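Turno de tarde

Martes, cuatro de la tarde. Sunita entra corriendo, el abrigo puesto. Le faltan 53 episodios para los 200 de Arnero.

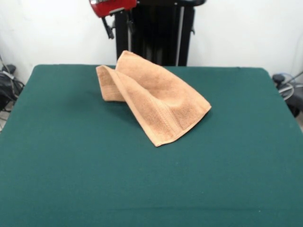 Sunita odiaba la palabra episodio. Sonaba a telenovela. Agarrar, doblar, soltar, guardar. Otra vez. La toalla color canela la esperaba con un pico levantado, como una tienda de campaña mal puesta, y ella pensó en Bamthorpe, en la playa, en su madre. Luego guardó el fichero con el nombre equivocado. Vaya.

Mandó un mensaje al grupo: ¿los intentos torpes cuentan?
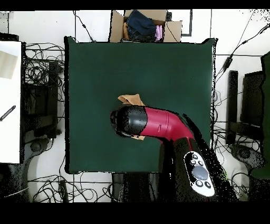
Kai contestó que sí, que todos, que un modelo que solo ve aciertos no sabe salir de un error. Y que no borrara nada, porfavor.

No borró nada. El 905, archivado de otro turno, era suyo: once segundos de duda. Lo dejó tambien. 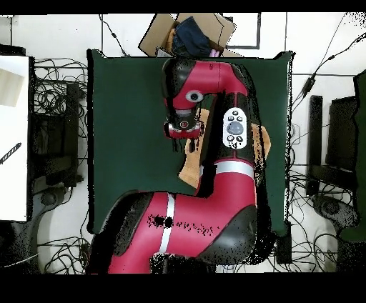 Las seis y pico

Ya no pensaba. La mano iba sola, o el brazo, a saber. Doblez. Pausa. Etiqueta. En casa doblaba igual, despacio, esperando un pitido.

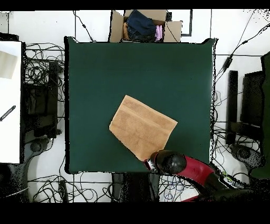
Ilse Dewulf | Relatos | Diciembre

El último lo tituló «paciencia». No era una etiqueta válida. El sistema la aceptó y Sunita apagó la luz.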